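Does One Basket Keep a Table Tidy? Group report, Household Studies module
Lingyun Kang, Fitzgerald Park and Cúc Kiều

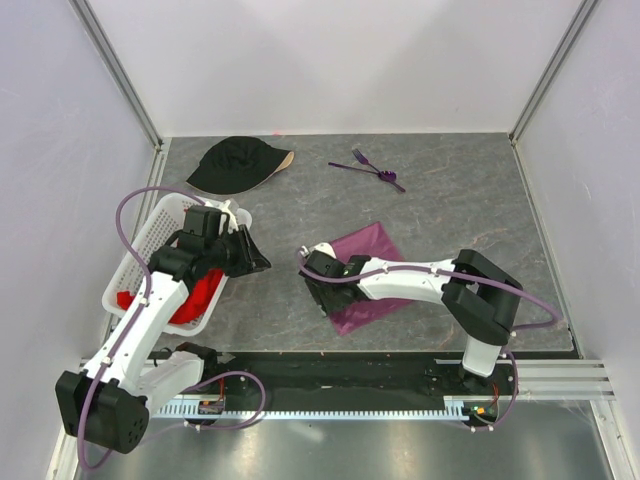
Fig. 1. Table with cap, fork and spoon, purple cloth, and the white basket with a red cloth item in it.

1. Why we looked at it

The Jarton leaflet we were given in September claims that a single open basket "solves" a messy table. We doubted this from the start, and our tutor, Delphine Benavides, told us to say so in writing and then test it fairly.

2. What we did

We asked 26 students in the Vistton building to clear a table into one basket, and to tell us afterwards where they would look for each thing. The items were ordinary: a baseball cap, a fork and spoon, and cloths. We gave no rules about folding or order. Answers were collected up to 1st May.

3. What we found

Clearing was quick, which the leaflet gets right. Finding things again was less impressive. Of our students, 68 per cent said they would not want cutlery in the same basket as cloths, and several left the fork and spoon on the table on purpose. We had put this down as a mistake on our sheet until Cúc pointed out that it was probably good sense.

The cap caused the most argument. It takes up a lot of room and gets squashed if anything goes on top. Two students refused to put it in at all and asked for a hook.

A perforated basket like the one in Fig. 1 lets you see a bit of what is inside, but a bunched cloth soon covers whatever is under it. Folding would help. Hardly anyone folded.

4. Problems with our own work

The group was small and all from one building. Our question about cutlery was also worded in a way that invited a "no", so the 68 per cent should be treated with care. Fitzgerald thinks we should drop it. The other two of us voted to keep it in with this warning.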